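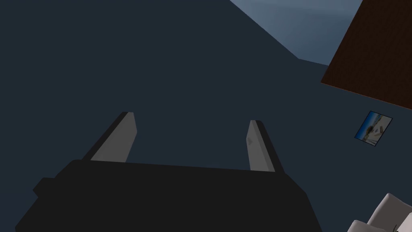 Category: Robots and day job

So my July has mostly been spent driving a robot up and down a corridor that doesn't exist. A few of you asked what I meant by "doing demos all day" in the last post, and my mum thinks I sell vacuum cleaners, so I'd better have a go at explaining.

We're collecting examples for a policy. Somebody (me, usually) steers the simulated robot through a job from start to finish, everything gets recorded, and then the learning side takes the whole pile and tries to copy the behaviour. The jobs on my list at the moment are all in a house we call Priscombe. There's a long hallway with a wooden floor and more dark brown doors than any family could need, a table against one wall with a bowl on it, and a sofa right down at the far end. My two main tasks are "go through the door" and "bring the bowl", and I've got very opinionated about both of them.

Going through the door sounds like the easy one. It isn't! The base is wide, the arm sits out to one side, and if you come in at a lazy angle you'll scrape the frame with a bit of robot you'd forgotten you owned. I spent my entire first morning reversing. The handles are levers, which is kind of the people who built the house, but you still have to get the fingers lined up with one, and from the wrist view a dark gripper on a dark door is mostly guesswork. I've started stopping short, opening the fingers right out, having a good look about, and only then going in. It adds a few seconds to every take and I make far fewer mistakes.

The wrist view took some getting used to in general. You've got a finger either side of you and a great big slab of wall in the middle, and the wall's nearly the same colour everywhere, so if there isn't a picture or a door edge in sight you can lose track of which way up you are. I once drove for a good while convinced I was looking at the ceiling. I was not looking at the ceiling.
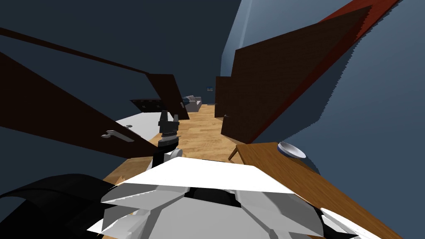

Anyway, the bowl. The trouble with the bowl is that it sits near the far corner of the table, so how you park matters more than how you reach. Park too close and the elbow has nowhere to go. Too far back and you're at full stretch, tipping the rim and pretending you meant it. For the first week I did it the same way every time, because I'd found a spot that worked and was pleased with myself, and then Gillespie Crichton had a look at my recordings and asked very politely whether I was planning to teach the robot one parking space.

Fair enough. If every example starts from the same place and ends up in the same place, the policy learns that place and falls apart a hand's width to the left. So now I start badly on purpose. I begin halfway down the hall, or turned to face a door, or with the arm left up in the air from the previous task, and then sort myself out. The sorting out is the useful bit, apparently. I used to bin any take where I wobbled and had to correct, and Gillespie has made me go back and keep them. What we don't keep is dithering. If I stop for ages to think, the robot learns to stop for ages, and it hasn't even got anything to think about.

Totals, for those who like totals: 417 takes recorded in Priscombe so far this month, of which 11 have been thrown out. Most of those were me knocking into a door frame hard enough that the simulator had a funny turn. Two were me answering the phone with my thumb still on the stick, and the arm wandered off. I'm not proud.
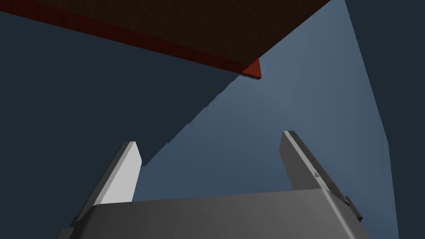 Flalodel Demonstrations Team

That's us, by the way, and yes, it's a grand name for a handful of people with controllers and cold tea. Wallin is the recording software, and Garkura is the thing that sorts the finished takes and tells you when one's missing a camera stream (it told me this at 10 at night last week, thank you Garkura).

Since I keep getting asked by the people who've just joined, my own habits, for what they're worth. Look up and down before you move the base, even if you know the house. A view full of door tops and blank wall isn't wasted if the next thing you do is come back down and find the table, but don't sit there admiring it. Write your note straight after the take, while you can still remember which door you meant. And name the door by what's next to it! "Left door" means nothing once you've turned round, and I've had to relabel a whole afternoon of mine that said "left door" on every line.

Next up is doing the bowl with the second door on the right open, which I've been putting off because it changes where I can swing round. I also want to try approaching the table from the sofa end. Gillespie reckons I'll hate it.

Comments are open again, I've cleared the spam.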